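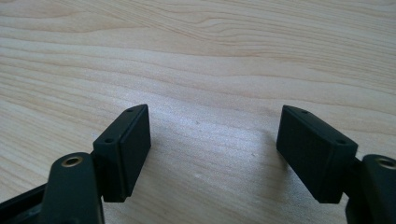
Fingers open over the bench, view from the gripper camera.

Gripper width reads differently between sessions, is it wrecking my results?

Posted by Anika Kasprzak, 29 September 2020

I'm trying to repeat the Tredallow result, where they train a pick-and-place policy only from demonstrations recorded with a hand-held gripper. I have 295 demos. My policy does fine on the approach and then closes too early, or stops short of closing. Opening width is estimated from the camera image, by finding the two finger pads and measuring the gap in pixels. When I plot the fully open value at the start of each demo, it isn't constant. It sits at one level for the first sessions and drops by 6 pixels after that. The fingers are black and the tabletop is pale wood, so I don't think detection is the problem. Do I throw out the later demos or can they be fixed?

Gus Delacroix

Don't throw them out. A step like that, as opposed to a slow drift, is usually the camera mount having been bumped or refitted between sessions. I had the same thing on a rig we call Grorkier.

What worked for me was to normalise per session. At the start of every session record one clip of the gripper opening fully and closing fully over a bare table, nothing in the fingers. Take the widest and narrowest values and scale everything in that session to run from 0 to 1. The policy then learns a fraction of full travel and the pixel value stops mattering. For sessions you've already recorded, use the start of each demo as the open value. The closed value is harder. If you have any demo where the pads meet with no object between them, use that.

Check whether the pads look level with each other in the image too. In the picture you posted the left one is a bit closer to the centre than the right. If that offset changed at the same point as your step, the camera moved sideways or rotated, and your wrist poses will be off as well as the width. Scaling won't fix the poses. I lost 2 sessions to that and had to redo them.

After rescaling I kept 287 demos and the early closing mostly went away. I still get the odd failure on thin objects.

Rastetau

Could be shadows. Mine picked up the shadow next to the pad as part of the pad. Try a lamp on the other side, or put markers on the fingers and be done with it.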